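Blog > Work notes > Teaching with two grippers

Print this page | E-mail this to a friend

Three weeks of opening the same box

When I moved to Trerholm for the job at Petora, my mother asked me what I will do there all day. I told her that I show robots how to do small things in the house. She was quiet for a moment and then she asked if the robots cannot read the manual.

My task for April is a storage box. The job has two halves: open the lid, then put one small object inside. I hold one gripper in each hand and I do it slowly, and later the Mokgethi arms must learn the same movement from what was recorded. My target is 709 good repetitions. A repetition is not good if I drop the object, if I push the box with my wrist, or if I stop in the middle to think. The last one is my usual mistake.

Before this I worked with remote control at another company, with two levers and a screen. I was proud of my skill there, but I must admit that I like the hand grippers more. With the levers I always felt a small delay, and my shoulders became stiff from waiting for the arm. Now I feel the weight of the thing, at least a little, through the jaws. My colleague Wyn Yorath does not agree with me. He says that with your own hands you make movements which the arm cannot follow, and then somebody has to throw them away. He is right about this. In my first week, 18 of my repetitions were thrown away for one reason: I turned my left wrist too far when I came to the lid.
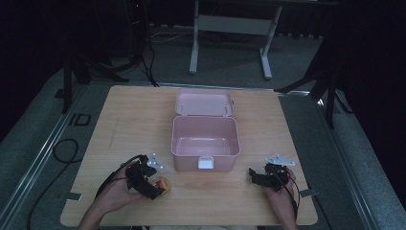

What I learned about the lid

The latch is the small white clip on the front. A person opens it with a thumb and does not think. With two jaws you have to decide which hand holds the box and which hand pulls, and you have to decide it the same way each time. I hold with the left and pull with the right. Charmaine Makhubela, who trained me, does the opposite, and her repetitions are kept in a separate set so that the two habits do not mix.

I also learned to open my jaws earlier than I want. If I wait until I am near the object, there is a little jump in the recording. Charmaine told me to imagine that I am going to shake hands with somebody, because you do not open your hand at the last moment then. It helped me more than the written guide from Gisitz, which has seven pages on this subject and one drawing.

The rubber on the fingertips suffers from this work. On my pair the pads are torn along the inner side and small pieces hang from the lower end. I can still hold things with them, but a smooth object can turn a little in the jaws, and then I have to begin again. I wrote a request for new pads.

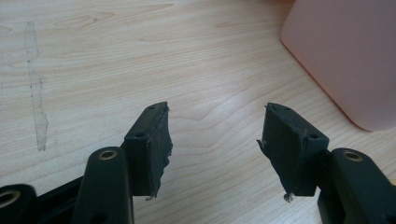 Still to do

- Ask Wyn if the repetitions with old pads and new pads can stay in one set.
- Practice the lid with my eyes on the latch and not on my hands.
- Take a rest after every 18 repetitions. I always forget it, and my forearms remember it in the evening.
- Write to my mother that there is no manual.

Next month I will change to folding towels. Charmaine has done it for three months and she says the corners are the difficult part. If you do similar work, please write me how you keep your wrists quiet, I would like to compare.

This site uses cookies to remember your settings. By continuing to read you accept their use.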